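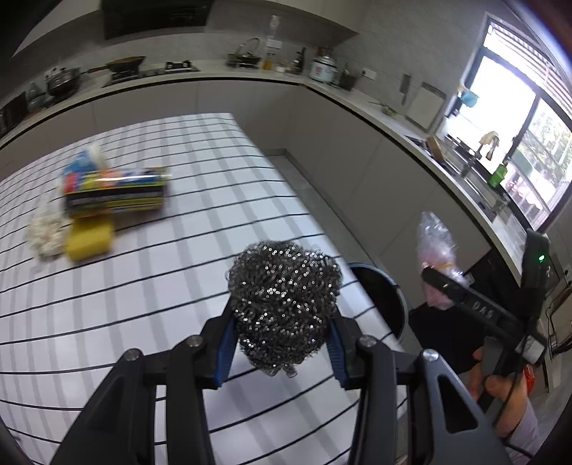 The kitchen table gets cleared last: a talk about small messes and one good bin

I went over to Clondton to talk about housekeeping with a woman who has been cleaning other people's homes for 25 years, and I came away having reorganized my whole sink cabinet. She asked me to leave her name out of it (her clients read this site, apparently!), so I'll just call her my host.

We started with steel wool, because I confessed that I hate it. She was having none of that.

"People buy the nice sponge and then they stand there for an hour with a burnt pan," she told me. "Steel wool is cheap and it does the job. Just keep it away from anything nonstick, and away from anything shiny you care about."

She pulls a ball of it apart when it gets loose at the ends, uses the stringy part on oven racks and saves the tight part for pots. I had been throwing mine out whole — for years. She was very polite about that.

Then I asked about tables. I mean the kind we all have, where the groceries land and then the mail, and by dinner there's a box of something, a sponge, a toy and nowhere to put a plate.

"I don't sort on the floor and I don't sort in my arms," she said. "Everything stays on the table until I know where it's going. Put the bin right next to you, on the floor, so you never walk across the room with one thing in your hand."

She feels strongly about the bin. Hers at home came from a hardware store in Baltorow and cost her four dollars in a closing sale, and she has turned down fancier ones from her kids twice. It has to be round, she says, so it doesn't catch on the table legs when you nudge it along with your foot.

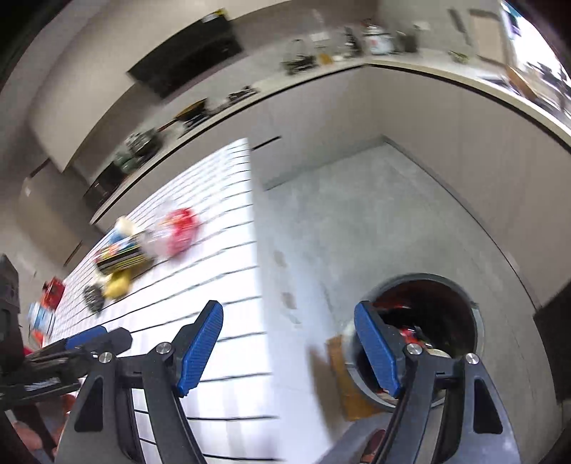 And it has to stay open on top while you're working. A lid means you stop and think, and if you stop and think you start putting things back. I laughed at that one, but I've tried it since and she's right, I keep far less junk when there's no lid to lift.

What about the stuff that isn't trash and doesn't have a home? I have a drawer for that. She has a rule.

"It gets one night on the table. In the morning it goes in a cupboard or it goes in the bin. My sister in Jormont has a whole spare room of things waiting to be decided on. She can't get to the window."

She also flattens every bit of cardboard as soon as it's empty, which I never do, and she wipes the table last, with a damp cloth, going along the grooves if it has any. Crumbs love a groove. An old toothbrush gets them out, and she buys the cheapest ones she can find.

Before I left I asked if she ever gets tired of it. "Of my own kitchen, sure," she said. "Never of anybody else's."

She's taking on new homes again in May, on the Arango side of town only.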